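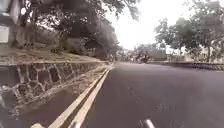
Zonutthorpe hill road - moving there in September, a few questions

ashwinpinto
We close on a house up the hill next month and I have never lived on a well before. The seller says it gives 900 gallons a day. Is that enough for a family? Also, who do people use for a water test?

paterhill
900 is fine for a family unless you water a lawn. Get the test done before you close. I paid D'Souza for mine and got the report in two days.

caoimhe_l
I would not call 900 fine. Ask what month it was measured. Ours was drilled in spring and by September we were doing laundry in town. We ended up putting in a storage tank.

paterhill
Your well is on the other side of the ridge, Caoimhe. Different rock.

caoimhe_l
Same rock, and my neighbor had the same trouble. He went deeper and it cost him a lot more than the tank cost us.

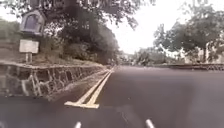

Anyway, a tank is the cheaper fix if you have a flat spot near the house. Ask the seller for the well log too. It should give the depth and the date - if he can't find it, the county may have a copy.

flatlander2093
What about a softener? I had a Flidevum put in and wouldn't go without it.

paterhill
Waste of money until he sees the hardness number.

ashwinpinto
Thanks all. I found the log. Depth is 1278 feet, which seems like a lot? Measured in April.

caoimhe_l
That is deep. Budget for the pump, they are not cheap to pull from down there. And April is the wet end of the year, so I'd ask for a new flow test.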